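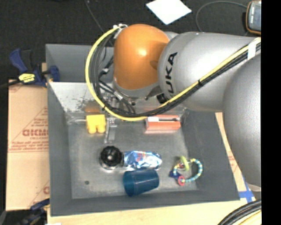
Mixed small items in a deep bin – dividers or not?

Posted by Elmarie Cele
May 8, 2019

We keep odd small items in deep rectangular gray bins with flat floors, 22 bins in total. Thin rods roll up against the rear wall and lie flat along the base, where fingers can't get under them. Blocky pieces are no trouble. The walls also pick up dark scuffs low down. Should I fit dividers, or line the floor? Two of the bins have to stay undivided.

Bleddyn Landeg
Line the floor first. A ribbed rubber mat, cut 4 mm short on each side, holds a rod slightly above the floor, so you can get a fingertip beneath it. Run the ribs front to back – rods that come to rest along the rear wall then lie across them. Dividers in a deep bin make narrow wells, and a hand casts a shadow into them. For the scuffs, try a melamine sponge on a small patch before doing a whole wall.

Iolo Kemeys
shallower bins. we changed in April and stopped digging

Irena Kaczorowski
I agree with Bleddyn on the mat, but check the thickness if the bins stack. Ours was too thick and the tall items stood above the rim. For the rods I use a separate narrow tray and keep it outside the bin.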